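Do People Really Pick 37? A Check on "Random" Number Choices
Ulwood College, Intro Statistics, final project report
11/06/2022

Background

Anyone who reads popular math pages has seen the claim that people asked for a random two-digit number will land on 37 far more often than chance allows. I have seen it told as a magic trick, as a fact about the brain, and once as advice for choosing a padlock code. What I rarely saw was the wording of the question, and the wording seems to me to be most of the story. If you ask for a number "between 1 and 100, both digits odd and different," you have thrown out most of the choices before anyone opens their mouth.

My project tried to find out how much of the effect is left when the question is asked plainly.

Method

I used two sets of answers. The first was a file of 1417 responses from Clorkard, a quiz site that asks new users for a number from 1 to 100 as part of signing up. The second was my own survey, handed out on paper in the Vidal dining hall in April, which got 615 usable answers. Half of my forms said "pick a number from 1 to 100" and half said "pick a random number from 1 to 100." I threw out blanks, fractions and anything over 100. 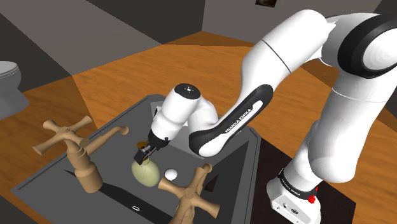 I compared the counts with what you would expect if every number were equally likely, using a chi-square test on the last digit and then on the whole number. With 100 possible answers and only 615 forms, the expected count for each number is a little over 6, so I don't put much weight on any single number in the paper survey.

Results

Neither set looked like equal chances. Last digits of 7 and 3 were chosen too often and last digits of 0 too seldom, except for 100 itself, which was popular. In the Clorkard file 37 did come out high, but it was behind 7 and 42. On my "random" forms 37 made the top 11. On the plain forms it did not, and 7 was first on both.

Problems

The Clorkard file has no information on who answered. A person who signs up twice is counted twice. The site's sign-up page also shows a sample answer in gray type inside the box, and I could not find out what that number was when the file was made. Drunerer, the company that hosts the data, did not reply to my two emails.

My own survey has a different fault. People sat together and talked, and one table handed in forms that nearly all said 69. I left those in because I had no rule for removing them before I started.

What I would claim

People are bad at being random, and they lean toward numbers that end in 7. I would not claim that 37 is special. The word "random" may push people toward it, but a single survey in one dining hall is thin evidence, and I would want to see the plain question asked again somewhere else before repeating even that much.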